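Intro to Dance Production, week 6 handout
Lighting a small dance piece on no money
Notes by Krisztina Magyar, December 2022

Read before the lab. Bring the cue sheet you started last week, even if its a mess.

1. Side light first
Dance is bodies, so light from the side. Booms in the wings, three heights: shin, mid, head. Shins skim the floor and don't hit it, which gives you the floating look everybody wants. Mids do most of the work. Heads fill in faces when dancers turn out. Front light last and low. Too much front and the whole thing goes flat, you lose the ribs and the backs.

Ketsara Nakpan's duet "Gratach" (we watched the first half in class) has no front light at all until the second section. Watch it again with that in mind. Ask what you can't see and whether you miss it.

2. Color
Pick a warm side and a cool side and stick with it for a section. Beginners change color every cue. Don't. If the costumes are done, get a swatch under the lamps before you order gel. Kittipong Chaiyaporn had gray costumes for "Skatus" that went green under the steel blue, found out at dress. Whole wash re-gelled overnight.
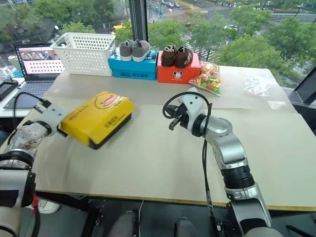 3. Cues and counts
Choreographers count in eights, stage managers call on words or visuals. You need both on the sheet. Write the count, then what the dancer is doing, then the cue number. Example from Gratach:

LX 14 - section 2, 5th eight, count 3 - downstage dancer drops to knee - fade 18 sec
LX 15 - same eight, count 7 - upstage dancer turns away - snap

Long fades have to be called early. An 18 second fade called on the drop finishes way after the drop. Decide with the choreographer which end of the fade matters, start or finish, and write that down too.

4. Tech time
You will get less than you asked for. Trendodden gives visiting companies 2 sessions, and the focus eats most of the first. So: cue to cue for lights only, dancers marking, then one full run with music. Spike marks down beforehand. No marley tape changes once focus starts, please.

5. Budget
Last August's showing, Boonyarit double bill, total lighting spend $1,520. Of that $463 was gel and tape, the rest was rental of side booms and extra dimmers. Check what the house owns befor you rent. Ask for the plot AND the inventory, they never match.

For next time
- finish cue sheet for your two minute study, counts included
- one page on a piece you've seen live, side light only
- read the Quiambao interview on working in the round (on reserve, ask for it under Milagros)

Lab groups same as before. Boonmee Hemmin has the key to the gel cabinet, return your offcuts to the right folder.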